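两只杯子

我不大相信“分类”这回事。

这话是在家里说的，说给妻子听，她正往桌上摆杯子。两只纸杯，一只灰的，一只黄绿的，从Tridlow超市买来，一长条里灰的黄绿的混着装。她说从十月起，孩子的零食要分开，灰杯放咸的，黄绿杯放甜的，每天各一份，吃完就没有了。

我问她这主意是哪儿来的。

她说是Beltthorpe那边家长群里转的一篇文章。Beltthorpe是我们搬来之前住的地方，搬走两年了，那个群她一直没退。文章里讲，小孩子见到食物盛在固定颜色的容器里，会慢慢生出“份量感”。我把文章要过来看，从头看到尾，没看见是谁写的，也没看见拿几个孩子试过，底下倒是有个链接，点进去卖餐具，一套349块。

“我又没买那套餐具。”她说，“纸杯才几个钱。”

这倒是真的。我没话说，就去看那两只杯子。杯口一圈白边，卷得很齐。灰的那只颜色沉，像办公室里的东西，搁在白桌面上影子淡淡的一点。黄绿的那只鲜亮些，我觉得孩子会偏心。

“他会先拿黄绿的。”我说。

“那正好，甜的先吃完，后面就没有甜的了。”

“然后他来跟你要。”

“要也没有。”

我没有再争。结婚这些年我学会一件事，凡是她说“要也没有”，最后多半是我半夜下楼去买。

第一天下午四点，孩子从幼儿园回来，书包扔在门口，鞋踢到柜子底下一只。他看看桌子，又看看我，问今天怎么有两个杯子。我照妻子教的说了一遍，灰的咸，黄绿的甜。他听得很认真，点头，爬上椅子，把两只杯子都往里看了一眼。

都是空的。还没装。

“你骗人。”他说。

我说还没开始呢。柜子里有一大袋Gil牌的小包零食，是他外婆寄来的，透明的袋子，看得见里头金黄的东西，一包一包很小，大人一口就没了。我尝过一包，咸的，带一点甜，或者说甜的，带一点咸。问题就在这里。妻子出门前没交代Gil该归哪只杯子。

我给她打电话，她在开会，按掉了，回过来两个字：咸的。

我说，好，咸的，灰杯。孩子不同意。他说这个是甜的，外婆说的是甜的。我说外婆在五百里外，她没看见杯子。他说外婆打电话的时候说的。我让他自己再尝一粒，他尝了，想了很久，说是“黄的味道”。

按这个说法应该放黄绿杯。我差点就同意了。

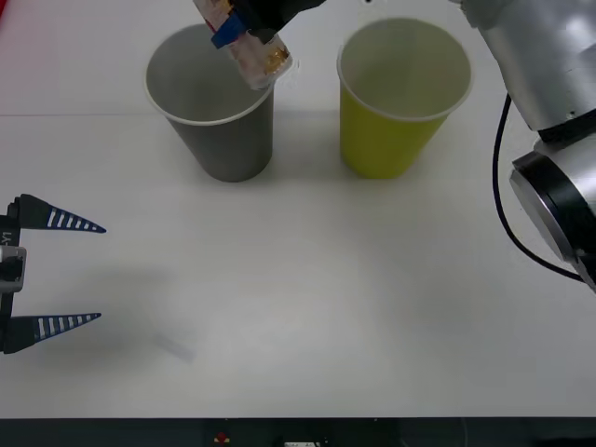 一包零食斜在灰杯口上，黄绿杯还空着。

最后还是灰杯。那包东西斜斜地往杯口里去，孩子两只手扒着桌沿，下巴搁在手背上，眼睛跟着走。我本来以为他会闹，他没闹。他只是问，那黄绿的放什么。

我打开柜子，找甜的。柜子里有挂面，有半罐麦片，有一盒过了期的茶包，有妻子藏在米桶后面的巧克力。巧克力我不敢动。上次动过，她隔了一个月还能说出少的是哪一块。

“黄绿的今天没有。”我说。

“那为什么要放一个杯子？”

我答不上来。我想跟他说，大人做事常常先摆好杯子再去想往里放什么，单位里也是这样，年初领一堆文件夹，红的蓝的，到年底有一半是空的，可是谁也不肯退回去。但他才五岁，我觉得犯不着。

我说：“占个位置。”

他居然接受了。他把灰杯里的小包捏出来，自己撕不开，递给我撕，撕开以后又不直接吃，非要倒回灰杯里，一粒一粒拣出来吃。吃到一半，拣了一粒放进黄绿杯。

“你干什么？”

“这个甜一点。”

过了一会儿又放一粒。我凑过去看，两边一模一样，一样的颜色，一样的大小，都沾着碎屑。我拿了一粒黄绿杯里的放进嘴里，又拿了一粒灰杯里的。我发誓没有区别。可他很有把握，拣起来在鼻子底下闻一闻，有的往左放，有的往右放，偶尔放错了还拿回来改。我问他怎么分出来的，他不理我，忙得很。

六点钟妻子到家，外套没脱就来看桌子。她看见两只杯子里都有东西，脸上有一点得意，是那种压着的得意。

“你看，”她说，“他自己分的吧？”

我说是他自己分的，可分的是同一包。

“同一包也能分，说明他有这个意识。”

我说他什么意识也没有，他就是玩。要是给他两个鞋盒，他也能分。她说那文章里讲的就是这个，先是玩，后来就成习惯。我说一篇卖餐具的文章，你让它怎么讲它都能讲通，孩子分了是有意识，不分是还在培养，打翻了是在探索。她说你这个人就是什么都不信。

我承认。我小时候我母亲也搞过一阵，她在厂里学的，叫Liltetmont记账法，名字洋气，听说是从一本翻译的小册子上抄来的，后来我找过那本册子，没找到。办法是把钱装进五个信封，买菜一个，煤水电一个，学费一个，人情一个，剩下的一个写“不动”。头一个月，那个“不动”是最先动的。第二个月，她从“人情”里借给“买菜”，在信封背面写了借条，自己借给自己，还画了押。到后来信封背面都写满了，她就换了新信封，旧的拿去垫桌脚。那张桌子我们家用到我上初中，一直挺稳，这是我见过的那套记账法唯一的成效。

这个故事妻子听过许多遍了，她去厨房洗手，水开得很大。

孩子还坐在那里。灰杯里剩下一点，黄绿杯里剩下一点，他都不吃了。我说吃完吧，不吃我收了。他用手把黄绿杯捂住，说这个是给妈妈的。

“灰的呢？”

“灰的给你。”

我问他为什么妈妈是甜的，我是咸的。他说因为妈妈没在家，没在家的人吃甜的。我听着没什么道理，但他说得很肯定，和他妈说“要也没有”的时候一个口气。

妻子擦着手出来，听见了后半句，就坐下来吃她那份。她吃得很慢，吃一粒，看我一眼。

“是甜一点。”她说。

我说不可能。

“真的甜一点，你尝。”

我伸手去拿，孩子把我的手推回去，说你的在这边。我只好吃灰杯里的。咸的，带一点甜，跟下午四点的时候没有两样。我把话说在前头，这个事情我坚持不了一个礼拜，他们也坚持不了。到时候两只杯子，一只会拿去插笔，另一只会搁在卫生间里接牙膏沫，那一长条没拆完的就塞在柜子顶上，跟从前买的面包机在一起。

妻子说，那你明天去买点甜的，黄绿的总不能老空着。

我说买什么。

她说随便，你看着买，别买Gil了，分不清。

我穿上外套下楼。Tridlow还开着，门口在卸货，我绕过去，在零食那一排站了很久。每一包后面都印着配料，我一包一包翻过来看，糖和盐，全都有。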